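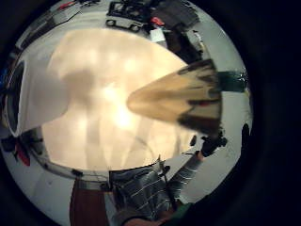 *Tan cone shape with dark streaks, in a round view*

Hello all,

thank you Awuor for the quick answer. I reply below your text so that the others can follow.

> On the April session, Awuor Makokha wrote:
>
> I can host the convoy map again, but last time the server became slow
> when the second flight joined. Can we start with fewer AI ships? Also,
> who is leading Clisitell flight now that Santeri is on nights?

I have removed the escort group in the north, so there are now 151 AI units on the map. On my own computer it runs well with six clients. I could not test with more, so please tell me if you see the same delay when people join late.

For Clisitell flight, Nyokabi Simiyu has agreed to lead. Santeri Ahonen will fly as her number 2 if his shift allows it, otherwise Sharon takes that place. Castellanos flight stays as before, with four aircraft.

Some small points about the mission itself:

- The start airfield is Wuserau and not Sisley. The briefing text still says Sisley on page 2, I will correct it this evening.
- Refuelling is possible only before the coast. The tanker turns back after the second waypoint.
- If you are shot down in the first part, you may take a new aircraft. After the convoy is sighted you may not. We discussed this for a long time in the last thread and I would prefer not to open it again.

Awuor, could you please open the server at 18.30, so that we have time for radio checks? The last time we were still looking for the right frequency when the first group was already taxiing.

I have not received an answer from Sharon Shirima about the voice channel. Sharon, if you read this, is the old password still valid?

Best regards,
Kheri Chege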